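Fruit Plate Set: README

Skotstead table series, part 18. Compiled by Mitsuko Matsuda, checked by Emrys Hughes.

Contents

This folder covers small round fruit being moved between a white plate and a light blue tablecloth. There are 600 clips, all at the same table. The cloth is printed with pink hearts and stays on throughout. Colour names in the labels use Canadian spelling, so search for "colour" and "grey".

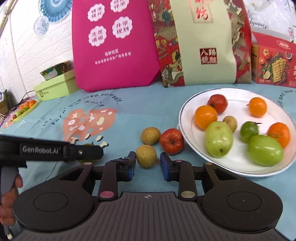
Labels are kept short. Each clip has one line for the fruit being moved and one for where it ends up (plate or cloth). Fruit touching the rim is labelled as plate. Longans are always "longan", never "brown fruit". For the rest, give colour first and kind second, and leave the kind blank if you can't settle on one. The small orange ones were argued over and 55 clips are still marked "orange, round".

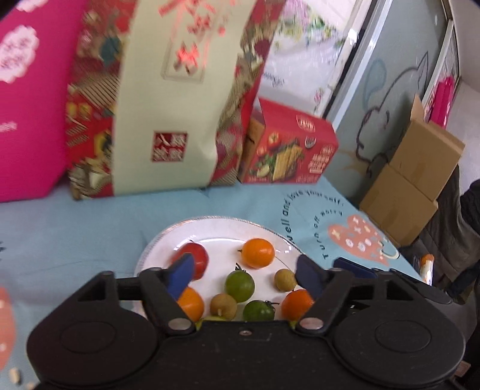
Wemisbridge, March

Second pass over the labels finished. Stems are now a separate yes/no column, as Eusebio Arboleda asked. Fruit partly hidden behind something else keeps its label if the colour is plain. Plate counts were dropped from the sheet; too many pieces sit behind others to be sure of them.
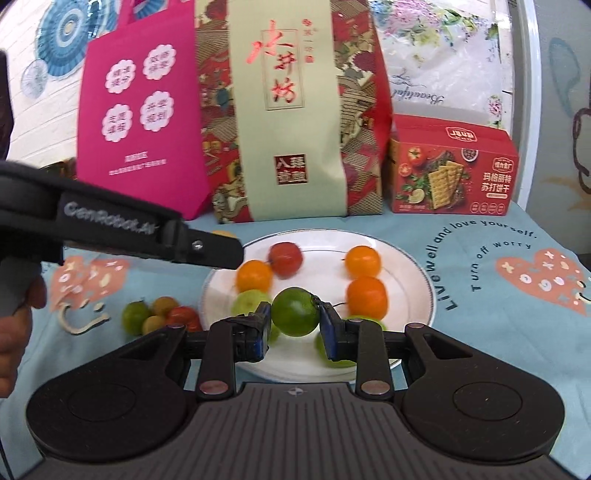
Green fruit held just above the plate, with more fruit on the cloth to the left.

Known problems

Yellow and pale green get mixed up in the older labels. Some clips have motion blur and were left in. Send corrections to Knut Lindemann with the clip number in the subject line.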